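식기세척기는 어떻게 그릇을 씻을까요?

엠사이드 어린이 생활 교실 · 부엌 이야기
글: 애슐링 플래너건 (Aisling Flanagan)

안녕하세요, 어린이 여러분. 저는 엠사이드라는 작은 도시에서 어린이들에게 집안일의 과학을 가르치는 애슐링 선생님입니다. 한국어는 어른이 된 다음에 배웠습니다. 그래서 제 글은 조금 천천히 걷습니다. 어려운 말이 나오면 같이 멈추고 뜻을 살펴보겠습니다.

오늘의 주제는 밥을 다 먹은 다음의 일입니다. 접시에는 소스가 남아 있고, 그릇 바닥에는 밥알이 붙어 있습니다. 이것을 손으로 씻을 수도 있고, 식기세척기에 넣을 수도 있습니다. 식기세척기의 문을 닫으면 안이 보이지 않습니다. 그 안에서 무슨 일이 일어나는지 궁금한 적이 있습니까? 저는 어렸을 때 아주 궁금해서, 문에 귀를 대고 한참 동안 소리를 들었습니다. 쏴, 쏴, 하고 비가 오는 것 같은 소리였습니다.

식기세척기 안에는 비가 옵니다

식기세척기 안에 물이 가득 찬다고 생각하는 어린이가 많습니다. 욕조처럼 말입니다. 저도 그렇게 생각했습니다. 하지만 물은 바닥에 조금만 고입니다. 기계 아래쪽에 있는 펌프가 그 물을 빨아들여서 위로 힘껏 보냅니다. 펌프는 물을 밀어 주는 장치입니다. 우리 몸의 심장이 피를 밀어 주는 것과 비슷합니다.

펌프가 보낸 물은 '분사 날개'라는 부품으로 들어갑니다. 분사라는 말은 세게 뿜는다는 뜻입니다. 이 날개는 길쭉한 막대 모양이고, 작은 구멍이 여러 개 뚫려 있습니다. 물이 구멍에서 비스듬하게 나오면 날개가 반대쪽으로 밀립니다. 그래서 모터가 없어도 날개가 빙글빙글 돕니다. 바람을 넣은 풍선을 묶지 않고 놓으면 방 안을 날아다니지요? 공기가 한쪽으로 나가고 풍선이 다른 쪽으로 가는 것입니다. 분사 날개도 같은 원리로 움직입니다.

그릇에 맞은 물은 다시 바닥으로 떨어집니다. 거름망이 밥알이나 채소 조각을 잡아 두고, 물은 또 펌프로 들어갑니다. 같은 물이 여러 번 위로 올라갔다가 내려오는 것입니다. 그러다가 물이 많이 더러워지면 기계가 그 물을 버리고 새 물을 받습니다.

세제가 하는 일

물만으로는 기름이 잘 떨어지지 않습니다. 물과 기름은 사이가 좋지 않은 친구들 같아서 서로 섞이지 않습니다. 세제에는 한쪽은 물을 좋아하고 다른 쪽은 기름을 좋아하는 아주 작은 알갱이가 들어 있습니다. 이것을 계면활성제라고 합니다. 이름이 참 길지요. 저도 이 단어를 외울 때 고생했습니다. 계면활성제는 한 손으로 기름을 잡고 다른 손으로 물을 잡습니다. 물이 흘러갈 때 기름도 함께 따라갑니다.

식기세척기용 세제는 손으로 설거지할 때 쓰는 세제와 다릅니다. 손 설거지용 세제를 기계에 넣으면 거품이 너무 많이 생겨서 부엌 바닥까지 나올 수 있습니다. 그리고 식기세척기용 세제는 피부와 눈에 해롭습니다. 세제는 꼭 어른이 넣어야 합니다. 예쁜 색의 알약처럼 생긴 것도 있는데, 사탕이 아닙니다. 만지지도 말고 입에 넣지도 마세요.

뜨거운 물도 중요한 일을 합니다. 추운 날에 고깃국을 그냥 두면 위에 하얀 기름이 굳습니다. 다시 데우면 기름이 녹습니다. 접시의 기름도 따뜻해지면 부드러워져서 떨어지기 쉽습니다.

싱크대에서 식기세척기로

식기세척기는 싱크대 가까이에 있는 집이 많습니다. 두 가지 이유가 있습니다. 첫째, 물이 들어오는 관과 나가는 관을 싱크대와 같이 쓸 수 있습니다. 둘째, 그릇을 옮기는 거리가 짧습니다. 싱크대에서 음식 찌꺼기를 털고, 몸을 조금만 돌리면 바로 선반에 넣을 수 있습니다. 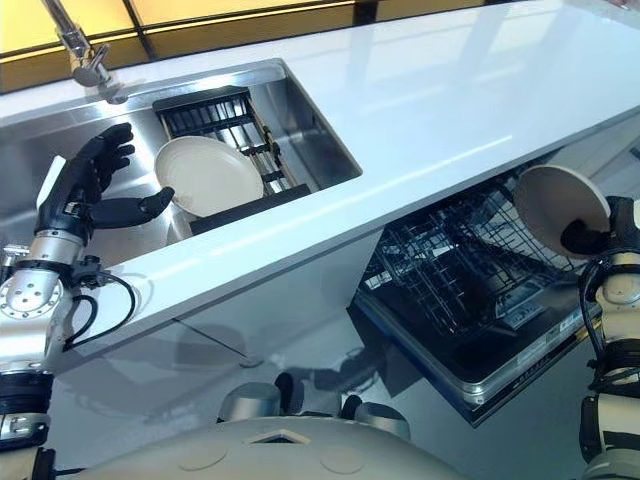 싱크대 안의 크림색 접시와, 열린 식기세척기 위의 크림색 그릇.

그릇을 넣기 전에 물로 깨끗하게 씻어야 할까요? 이 질문을 수업에서 자주 받습니다. 답은 '큰 찌꺼기만 치우면 된다'입니다. 뼈, 씨, 밥 덩어리, 휴지 조각은 거름망을 막을 수 있으니 먼저 버립니다. 얇게 묻은 소스는 그냥 두어도 괜찮습니다. 손으로 다 씻고 나서 기계로 또 씻으면 물을 두 번 쓰게 됩니다.

접시와 그릇은 생긴 모양이 달라서 넣는 방법도 다릅니다. 접시는 얇고 평평하니까 철사 사이에 세워서 꽂습니다. 책꽂이에 책을 꽂는 것과 같습니다. 접시들의 얼굴이 모두 같은 쪽을 보게 하면 좋습니다. 두 접시가 딱 붙어 있으면 그 사이로 물이 들어가지 못합니다.

그릇은 속이 깊습니다. 입구가 하늘을 보게 놓으면 어떻게 될까요? 그릇 안에 더러운 물이 고입니다. 다 끝난 다음에 꺼내면 그 물이 다른 그릇 위로 쏟아집니다. 그래서 그릇은 입구가 아래쪽을 향하도록 비스듬하게 기울여 놓습니다. 물은 아래에서 올라와 그릇 속을 씻고, 다시 아래로 흘러내립니다. 컵도 똑같이 엎어 놓습니다.

선반은 왜 철사로 만들까요?

식기세척기의 선반이 나무판처럼 막혀 있다면 아래에서 올라오는 물이 판에 부딪혀서 그릇까지 가지 못할 것입니다. 철사로 만든 선반은 빈 곳이 많아서 물이 쉽게 지나갑니다. 철사에는 보통 부드러운 껍질을 입힙니다. 그릇이 긁히지 않고, 철사도 녹슬지 않습니다.

싱크대에 놓는 그릇 받침대도 같은 생각으로 만든 물건입니다. 그릇에서 떨어진 물이 틈으로 빠져나가고, 바람도 통합니다. 여러분의 집에 이런 받침대가 있으면 손으로 살짝 만져 보세요. 무엇으로 만들었는지, 틈이 넓은지 좁은지 살펴보면 재미있습니다.

싱크대와 식기세척기에 스테인리스강을 많이 쓰는 것도 물 때문입니다. 스테인리스강은 철에 크롬이라는 금속을 섞은 것입니다. 크롬이 공기와 만나면 겉에 눈에 안 보이는 얇은 막이 생깁니다. 이 막이 철을 지켜 주기 때문에 물이 닿아도 녹이 잘 생기지 않습니다.

넣으면 안 되는 것들

모든 물건이 식기세척기를 좋아하는 것은 아닙니다. 나무 도마와 나무 숟가락은 뜨거운 물을 오래 맞으면 갈라집니다. 금색 무늬가 있는 오래된 접시는 무늬가 지워질 수 있습니다. 얇은 플라스틱 통은 구부러지기도 합니다. 날카로운 칼은 어른이 따로 손으로 씻는 것이 좋습니다.

우리 교실의 캐슬린 오달러 (Kathleen Ó Dálaigh) 선생님은 할머니께 받은 나무 국자를 한 번 기계에 넣었습니다. 국자에 금이 가서 지금은 국을 뜰 수 없습니다. 선생님은 그 국자를 화분에 꽂고 식물 이름표로 쓰고 있습니다.

부엌에서 지킬 약속

문이 열려 있을 때 그 위에 앉거나 올라서지 마세요. 열린 문은 튼튼한 의자처럼 보여도 사람의 무게를 받으려고 만든 것이 아닙니다. 기계 전체가 앞으로 기울어질 수 있습니다.

열린 문 옆에서는 뛰지 마세요. 문이 낮은 곳에 있어서 발이 걸리기 쉽습니다.

기계가 막 끝났을 때는 조금 기다렸다가 엽니다. 뜨거운 김이 얼굴로 올라올 수 있습니다. 그릇도 뜨겁습니다.

꺼낼 때는 아래 선반부터 꺼냅니다. 위 선반의 컵 바닥에는 물이 조금 고여 있을 때가 많습니다. 위부터 꺼내면 그 물이 아래의 마른 그릇에 떨어집니다.

집에서 해 보는 실험: 물과 기름

준비물은 뚜껑이 있는 투명한 플라스틱병, 물, 식용유, 손 설거지용 세제입니다. 어른과 함께 하세요.

병에 물을 반쯤 넣고 식용유를 두 숟가락 넣습니다. 뚜껑을 꼭 닫고 스물여섯을 셀 때까지 흔듭니다. 병을 탁자에 놓고 기다립니다. 기름이 어디로 갑니까? 그림으로 그려 보세요.

이제 세제를 한 방울 넣고, 다시 스물여섯까지 흔듭니다. 이번에는 물의 색깔이 어떻게 달라졌습니까? 기름이 다시 모이는 데 시간이 더 걸립니까? 첫 번째 그림 옆에 두 번째 그림을 그리고, 다른 점을 한 문장으로 써 보세요. 실험이 끝난 병은 잘 씻을 때까지 음료수를 담지 않습니다.

낱말 풀이

펌프: 물이나 공기를 밀어서 보내는 장치.
분사: 물 같은 것을 세게 뿜는 일.
거름망: 물은 지나가고 찌꺼기는 걸리는 그물.
계면활성제: 물과 기름을 함께 잡아서 섞이게 도와주는 물질.
스테인리스강: 크롬을 섞어서 녹이 잘 생기지 않게 만든 강철.

실험 그림을 보내고 싶은 어린이는 8월 23일까지 엠사이드 어린이 생활 교실로 보내 주세요. 이름과 나이를 그림 뒤에 써 주시면 교실 벽에 붙이겠습니다. 다음 이야기는 냉장고입니다.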